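4. What goes in the drawer and what stays on top

4.1 The shallow drawer

I have to admit I came to this part of the study with an opinion already. I grew up with a deep desk drawer, the kind that swallows staplers and old birthday cards for years at a time, and I thought of shallow drawers as a sort of decoration. You pull one open, there's room for a ruler and a few envelopes, you push it back in. So when Johanna Trummer and I were sorting the written diaries from Wukville, I expected the shallow drawers to be the dull ones. They weren't dull at all (Johanna had told me so back in January and was very patient about it).

The diaries gave us 226 usable entries about desk drawers. An entry counted as usable if the writer named at least one thing that went in or came out, and said where it ended up. "Tidied desk, feel better" is a lovely sentence but we couldn't code it. I went through the whole pile once, Johanna went through it in the opposite order, and then we sat down on a Monday with a pot of coffee and argued over the ones we'd marked differently. Most of those arguments were about the word "away." People put things away on top of the desk, in a neat stack at the back, and to them that is away! We ended up coding by surface and left the word alone. 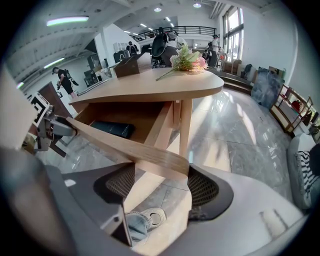

The second thing we argued about was what makes a drawer "shallow." The Grelero furniture guide, which we used for the naming of parts in Section 2, sorts drawers by the height of the front panel, and that's no help to a person who wants to know if a book fits. A tall front can hide a very mean little box. In the end we used a plain test that anybody can repeat: if a hardcover can't stand on its long edge inside with the drawer closed, the drawer is shallow. Under that rule a lot of handsome desks with generous-looking fronts moved over into the shallow group, and I think the results make more sense for it.

4.2 Books lying down

The diary writers with deep drawers stood their books up, or wedged them, or dropped them in and forgot them. The writers with shallow drawers laid them flat, usually one at a time, and then they did something I hadn't thought about before I read it in diary after diary, where it comes up in passing as if everyone did it. They turned the spine toward themselves. One writer spends a whole page on this. She keeps a single notebook in the drawer, she knows perfectly well which notebook it is, and she still turns it so she can read the spine when she opens up. Another writer turns his the other way, with the open edge of the pages facing out, and says he likes being able to hook a finger under the cover. He is in the minority among our diaries, but he's very firm about it.

I asked Johanna if this might just be shelf habit carried over to a new place, and she thinks so. On a shelf the spine faces you, so in a drawer the spine faces you too, even though what you'd see best from above is the cover. I'm less sure. When you only pull the drawer partway (and people do this a lot, especially when they're sitting close to the desk with their knees under it) the strip just behind the front panel is all you get to see. A spine fits in that strip very nicely. A cover doesn't.

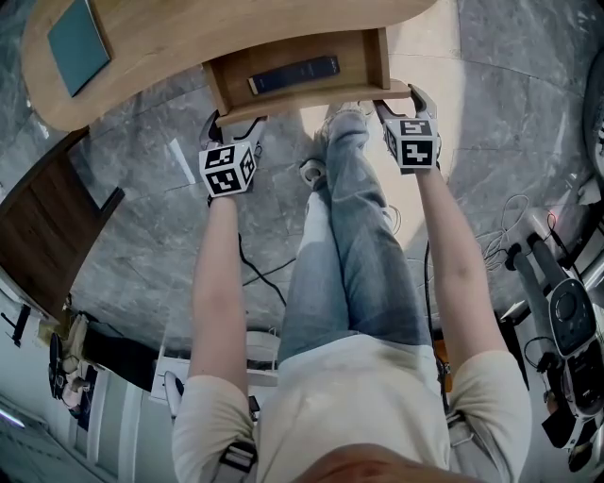
The Hollenstein layout, which is what we call the arrangement with one book in and one book out, turned up often enough that we gave it its own code. We named it after the street where the first diary writer lived, and it has stuck. The idea is simple: the thing you're done with, or the thing you don't want to look at, goes into the drawer, and the thing you mean to get back to stays on the top. Figure 2 is a good case to have in mind while reading the numbers. There's a teal book lying flat on the desktop, face up and at an angle, and a dark navy one lying flat in the open drawer with the spine out and a small light label at one end of it. Going by our coding sheet, that is "flat, spine out, alone" for the drawer and "flat, cover up, not squared" for the top. We have no code for what the reader plans to do next, and I wouldn't trust one.

"Not squared" may sound fussy, but I'd ask you to stay with me on it. Writers who described their desktop books as lined up with the edge of the desk tended to describe them as stored. Writers who said a book was lying crooked, or "however it landed," nearly always meant to pick it up again the same day. Curved desktops muddy this quite a bit. If the top has a rounded end or a kidney shape, there's less straight edge to line anything up against, and a book that was placed with great care can still look tossed down. Johanna wanted to drop the curved desks from this comparison. I wanted to keep them. We kept them and report them separately in Table 6, and I'll own up that her way would have made a cleaner table.

4.3 Opening with one hand or two

A smaller point, and one I nearly left out. Wide drawer fronts get opened with two hands more than narrow ones do, no surprise there, but the diaries also tie it to what's inside. People mention using both hands when there's a loose, flat thing in the drawer that slides. Pull from one end only and the drawer goes crooked on its runners, the book drifts into a corner, and then you have to reach in and straighten it. One writer, whose diary ran to 3,000 words and was mostly about pencils, calls this "the swim." We've borrowed that term in our notes and I'd be glad to see it catch on.

Liners came up as the usual cure. Felt was liked best, then cork, then an old placemat cut down with kitchen scissors. The Clostness office, where we tried out the diary forms before the main round, had paper liners in all its desks, and everyone there complained that the paper slid along with the book! I wouldn't read too much into that, as it was one office and the paper was old.

What we can't say from the diaries is how long a book stays put once it's in a shallow drawer. The entries are dated by the writers themselves, with gaps, and several people stopped mentioning a book without ever writing down that they'd taken it out. Section 5 looks at the follow-up calls, where we asked about exactly that and got some fairly sheepish replies.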